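卓上回転式キャップラック、3か月使ってみた感想

帽子の収納用品は「省スペース」「まとめて掛けられる」と書いてあれば売れる分野なので、正直あまり信用していません。壁に付けるフックも、ドアに吊るす布のポケットも、うちでは半年もたずに物置行きになりました。今回買ったのはPlitellの卓上回転ラック、白いワイヤーのタイプです。1298円。この値段なら外れても諦めがつく、という消極的な理由で選びました。

組み立ては支柱を台座に差して、上下の段を通すだけ。説明書は小さな紙が1枚で、図の向きがわかりにくく、私は一度下の段を逆さに付けました。工具は要りません。

商品ページには「店舗のような見栄え」とありますが、それは全部の腕に同じ形の帽子をきれいに掛けた場合の話でしょう。つばの広い帽子を混ぜると隣とぶつかり、回すたびに引っかかります。うちはキャップが中心なのでまだいいものの、麦わら帽子やハットが多い家には勧めません。

回転については、期待しすぎないほうがいいです。空の状態ではよく回ります。片側にだけ掛けると重さが偏って、動きが渋くなる。対角に掛けていけば気にならない程度になりますが、出かける前の急いでいるときにそんなことを考えて戻す人がどれだけいるのか。少なくとも私は戻しません。

台座は輪になったワイヤーに、まっすぐな棒が3本渡してあるだけの軽いつくりです。木の天板に直接置くと傷が気になったので、フェルトを貼りました。最初から付けておいてほしい部分です。

良かったのは腕の先です。少し上に反っているおかげで、適当に引っかけても帽子が滑り落ちにくい。ここは値段のわりに考えてあると思いました。下の段は掛けるときに上の帽子が邪魔になるので、先に下から埋めるのが無難です。

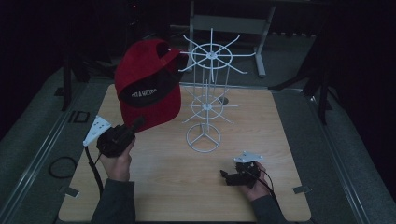 赤いキャップと白い回転ラック。上下2段で、上の輪のほうが大きい。

比較のために、以前使っていたKosterの壁掛けバーにも触れておきます。収納数ではあちらが上でしたが、穴を開ける必要があり、賃貸では使いづらい。置くだけで済む点はPlitellの勝ちです。ただし卓上の場所は確実に取られます。「省スペース」という宣伝文句は、床に置かないという意味でしかありません。

頭の形を保ちたい大事な帽子は、私は今も箱に入れています。ワイヤーの先で長く支えるのは、型崩れが怖いので。

評価は5点満点で3点。普段使いのキャップを出しっぱなしにしておく台としては合格です。セールで500円引きになっていたら、もう1台買うかもしれません。定価では買い足しません。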